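Parts > Engine Cooling > Radiators > Serkley 686

Last updated: 3/2/22

Serkley 686 Aluminium Radiator

The Serkley 686 is a direct replacement radiator for the Skineo saloon and estate, petrol models only. It mounts on the original brackets and accepts the standard upper and lower hoses. Customers with the diesel engine should order from the Brollari range, as the lower outlet on that vehicle is on the opposite side.

The core measures 686 mm across and 40 mm in depth. The end tanks are welded aluminium. A drain plug and two mounting rubbers are supplied in the box; the pressure cap is sold separately.
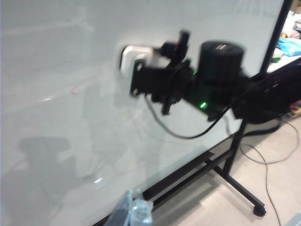

A red line on a whiteboard

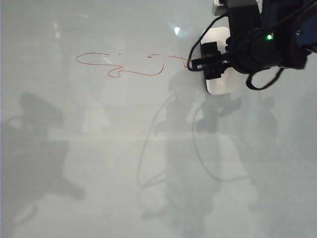 The cooling system must be flushed before the new radiator is fitted. Old coolant should be drained fully and disposed of at an authorised site. After filling, run the engine with the heater set to maximum until the thermostat opens, then allow it to cool and check the level again. The level should be checked once more after the first 100 miles.

Vehicles fitted with the Soler electric fan kit require the longer fixing bolts – these may be added to the order at no charge. Please state the chassis number when ordering, as the fan shroud was altered during the production run.

Each radiator is pressure tested before dispatch and carries a two-year warranty against faulty workmanship. The warranty does not cover accident damage, frost damage or the use of plain water as coolant. Orders over £500 are delivered free of charge within mainland Britain.

Trade accounts and warranty claims are handled by Hussam Nasrallah in the parts department. Claims should be made in writing and must include the original invoice number.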